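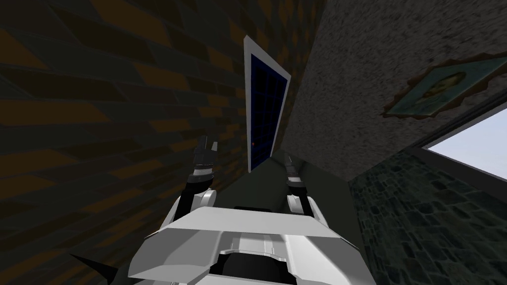
**Teleoperated demonstration** is a way of teaching a robot a task by having a person control it remotely while its movements are recorded. The recordings, called demonstrations, are later used to train a control program that attempts the same task alone. It is one of two common forms of robot teaching by example. The other is **hand guiding**, also called kinesthetic teaching, in which a person takes hold of the arm and moves it through the task.

## Methods

In hand guiding, the motors are set to give way under light pressure and the joint positions are logged as the arm is moved. The method needs little equipment and suits a single arm. It is harder to use with two arms, as one person must support both while also managing the grippers.

In remote control, the operator works through a separate device. Common choices are handheld motion controllers, a headset, or a pair of smaller "leader" arms that the robot copies joint by joint. The operator may see through cameras on the robot's body and wrists. Wrist views help with the last part of a reach, when the body camera's view of the target may be blocked by the arm.

## Demonstrations in simulation

Many demonstrations are now recorded in simulated rooms. The operator uses the same kind of controller, but the robot and everything it touches are computed. A room can be reset at once after a failed attempt, and wall textures, lighting and camera angles can be changed between recordings – a practice known as domain randomization.
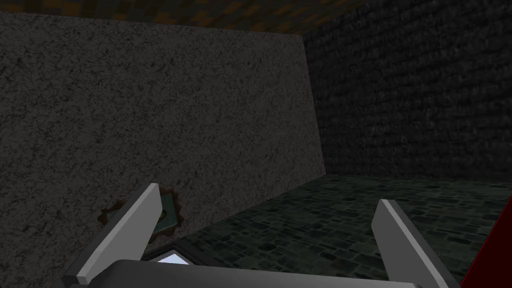
Simulated contact remains a weak point. Friction and the bending of soft parts are approximated, and a grasp that holds in the simulator may slip on a real machine. For this reason simulated recordings are often mixed with a smaller number made on hardware.

The Trernen collection, assembled by Rukhsana Bugti and Pui-shan Yang, contains 1257 demonstrations of two-armed household tasks, all made by remote control in simulation. Each operator practiced for 45 minutes before recording. Haris Dogar later added written task labels.

## Quality of recordings

Long pauses, repeated corrections and differences in style between operators can all carry over into the trained program. Some teams discard failed attempts. Others keep them with a label, or ask operators to record recoveries from a bad starting position on purpose.
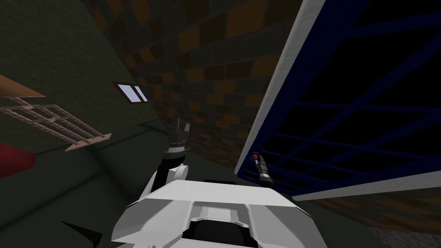 **Does the operator need to be in the same room as the robot?**

The operator can work from another building or another city if the network delay is short and steady. Hand guiding does require being at the robot.

## See also

- Imitation learning
- Motion retargeting
- Haptic feedback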